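Home Preserving for Beginners
Week 6 handout – stone fruit

Welcome back, everyone, and thank you to those who stayed behind last time to help Petro with the jars. We're moving on to stone fruit tonight, which is my favourite part of the whole course, so do forgive me if I wander a bit!

Start with the fruit itself. You want it ripe but still firm near the stem, with a good smell and plenty of colour. Very soft fruit makes a lovely jam but falls to pieces in syrup, and I've lost more than one batch that way (my family ate it over ice cream and didn't complain).
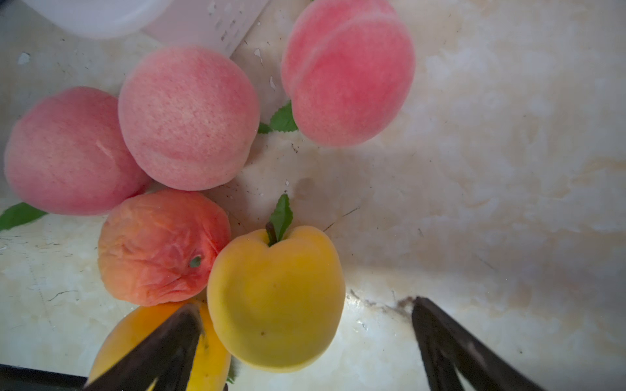 Fig. 1. Stone fruit, including pink peaches with speckled skin.

For a light syrup, warm 1000 mL of water with a cup of sugar and stir until it clears. You can flavour it if you like – a strip of lemon peel is nice, or a bit of vanilla. Add lemon juice to the bowl of water you keep your slices in, so they don't brown while you're fussing with lids.

Before next class, please read the pages on headspace and bring a clean tea towel. Naomi Mugo will be taking the first half hour, on labelling and storage, and she does like to start on time.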